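Workshop Tips: Living With the Arm at the End of the Bench

By the Mokstead workshop desk
November

When the first arm came to our packing shop, I had been wrapping and racking small parts by hand for longer than I care to admit, and I was not what you'd call welcoming. A fair number of you have written in to say there's one on the way to your own workplace, so I've gathered up what we learned at Pesstead (mostly the slow way!) in the hope it saves you some grumbling.

Clear the bench before you plan anything. We had 13 jars of odds and ends along the back of ours, and every one of them was in the way of something. Keep the working side bare, and give the jars a shelf that people can get to without leaning across.

Mark the reach on the floor with tape. Bright yellow is best, and the cloth kind lasts much longer than the shiny kind. Do it again when it scuffs, and don't let anybody park a cart on it, however nicely they ask.

Ask early who is doing what. This was the hard one for us. The arm took over filling the racks, 244 pieces on a good shift, and for a few weeks the folks who used to do it stood about feeling spare. What helped was putting their names against new jobs before the old ones went - checking, setting up, and sorting out the odd pieces that never sit right. My own wrists are a good deal happier, I'll say that, although I do miss the chatting we used to do over the trays.

Write your settings down on paper. Ours go in a school notebook tied to the bench with string, one page for each job, in pencil. When the Amundsen order came back after the summer, we had it running again before the coffee was ready.

Try a new layout on the screen first. It costs you an afternoon and spares you a lot of drilling, and the people who will work beside the arm can have their say while everything is still easy to move. Bring the whole crew in for it, with doughnuts if the budget allows.
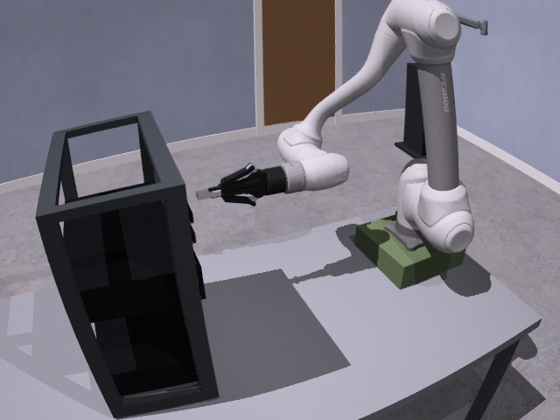

Trying the layout on screen: the arm holds a small grey block out toward the open black frame.

Look at the shadows and the walkways as well as the arm itself. We slid our rack over by a hand's width after one of the night crew asked how she was supposed to get past with a full tote, and I'm so glad she spoke up.

Wipe down at the end of every shift, with the power off and a soft cloth that's barely damp. Keep a separate cloth for the gripper fingers, and wash it on its own.

Last of all, keep one hand station going. Ours is by the window, with the old Otura scale on it, and we take turns there on Monday mornings so the knack doesn't leave us.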